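# Famard open house, April

The parking lot holds 73 cars and I was the 74th, so my visit began with a brisk walk past a loading dock. Saodah Oei met our group at the door, gave us stickers, and warned us that the tour was 540 steps long. She had measured it.

The potting room smelled of coffee. Famard sells table plants to offices where the real ones keep dying, and Jucélia Guimarães, who runs the room, spoke of pale leaf veins the way other people speak of wine. I asked how often you should dust one. "More than you will," she said.

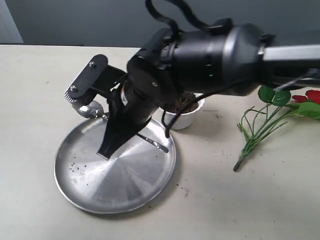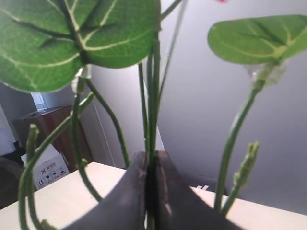
The price of the big-leaved one in the shop was 145 dollars, pot included. I put it back with great care – the tag said nothing about breakages, and I didn't want to be the one to raise it. The man behind me bought two.

Lunch was a cheese roll on the stairs. The afternoon talk, on shipping stems without bending them, ran nearly an hour and had one slide. I left with a free pen, a catalog of 400 leaves, and a coupon that expires before I'll need it.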